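Chez Vallberg, une matinée portes ouvertes à hauteur de pince

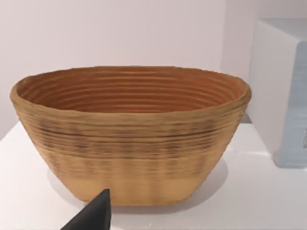

Le bol ovale et ses stries, vus en simulation. Au premier plan, le doigt de la pince.

12 novembre, portes ouvertes chez Vallberg. Café tiède, badges à l'encre qui bave, et tout de suite la salle des écrans. Pas de bras en acier pour commencer. On regarde du calcul.

Le programme s'appelle Darine. Une table blanche, des objets de maison, une pince gris foncé qui arrive par le bas. L'exercice du jour : saisir un récipient par le bord et le reposer plus loin sans le faire basculer. Facile à dire. Le bol a des parois qui s'évasent, une base étroite, un bord épais et pas tout à fait régulier. Où poser les doigts ? L'équipe discute de ça depuis août.

La texture aussi fait débat. Des boudins serrés, empilés comme une corde enroulée, plus orangés à l'intérieur, couleur blé dehors avec des mouchetures brunes. Joli. Pénible à modéliser, nous dit-on, car chaque strie accroche un peu la lumière et brouille l'estimation du contour. Un visiteur demande pourquoi ne pas prendre un bol lisse. Rires au fond. Les bols lisses, c'était l'an dernier.

Les chiffres, vite notés sur un coin de programme : 1 000 essais par nuit, 200 objets au catalogue, 174 jugés assez fiables pour passer à l'atelier. Les autres attendent. Trop souples, trop brillants, ou mal mesurés au départ – personne ne s'en cache.

L'atelier, justement. Deuxième étage, moquette usée, 2 cellules vitrées équipées par Pellegrini. Le vrai bras est lent, bien plus lent que sur l'écran. Il descend, hésite, remonte. Redescend. Les enfants collés a la vitre comptent à voix haute. Saisie réussie au troisième passage, applaudissements, puis tout le monde repart vers le buffet.

Reste la question de l'usage. Grernlow, le partenaire logistique, veut du tri de vaisselle et de vannerie pour ses retours clients. Pas avant l'été, selon la plaquette. Dans le couloir on parle plutôt de l'hiver suivant – les pinces actuelles marquent les matières tendres et les nouvelles ne sont pas livrées.

Prochaine visite au printemps, inscription à l'accueil. Prévoir des chaussures fermés pour l'atelier.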